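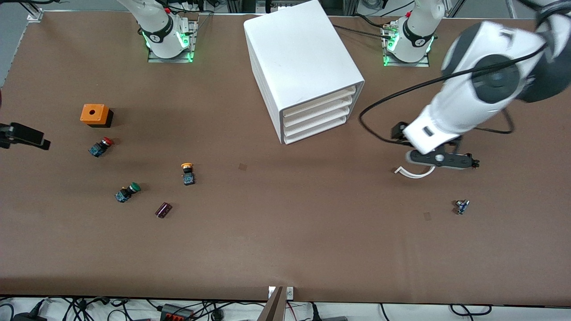
Section 4: Setting up the small parts station

Welcome back, and well done on getting the table up and level in Section 3. Now comes the part most of us at Pondton enjoy, which is giving everything a home. A station that is laid out with a bit of thought at the start stays tidy for months, so please don't feel you have to hurry through these pages. Put the kettle on if you like (well away from the parts, please).

Before you begin

You will need the Piruso drawer cabinet with its four white drawers, the label sheet from the Nirilell starter box, a soft cloth, a pencil, and whatever small components your shop will be sorting. Push-button enclosures, buttons and strips of trim are the usual ones, but the steps are the same for nearly anything that fits in your palm.

Setting out the table

1. Wipe the table top with a dry cloth. If there is a sticky patch from old tape, use a little warm soapy water and let the surface dry fully before you go on.

2. Place the drawer cabinet towards the back of the table, with the open front turned towards the person who will be using it most. A slight angle is fine and many people find it easier on the wrist.

3. Pull each drawer out as far as it will comfortably go, then slide it home again. You are checking that nothing behind or beside the cabinet gets in the way. Each drawer has a raised lip at the front, and you should be able to hook a fingertip over it without leaning.

4. When you are happy with the position, draw a light pencil line along the two front corners. It saves a good deal of fiddling if the cabinet is bumped later on.

Note: Leave one side of the table clear for parts that are waiting to be sorted. Our own bench in Cabanatuan uses the left half, and Bienvenido Samonte, who wrote the first edition of this guide, always insisted that parts should never be parked in front of the drawers. He was quite right.

Filling the drawers

5. Start with the bottom drawer and put your heaviest pieces there. Enclosures go in lying on their sides, with the button holes all facing the same way so you can tell the colours apart at a glance.

6. Use the next two drawers for the parts you reach for every day. Some 100 small pieces to a drawer is plenty. Any more and you will find yourself stirring them about like soup.

7. Keep the top drawer for odds and ends, and empty it every 6 weeks.

8. Stick on the labels last of all. The contents nearly always get swapped around once or twice on the first day, and the labels don't peel off cleanly.

Caution: Do not open more than two full drawers at once. The cabinet is light and may tip forward.

Caution: Curved plastic strips can spring back when they are pressed flat. Lay them on the table in their natural curve, and don't try to force them into a drawer that is too short — they will crease, and a creased strip can't be used.

Looking after the cabinet

A damp cloth is all the drawers need. Please don't use solvent cleaners, as these will turn the white plastic cloudy. If a drawer begins to stick, take it right out and brush the runners, then try it again empty. Replacement drawers are sold singly under part number 200-11, and Myrto Konstantinidis at our parts desk will gladly help you work out which size you have.

Continue to Section 5, Labels and Colour Coding.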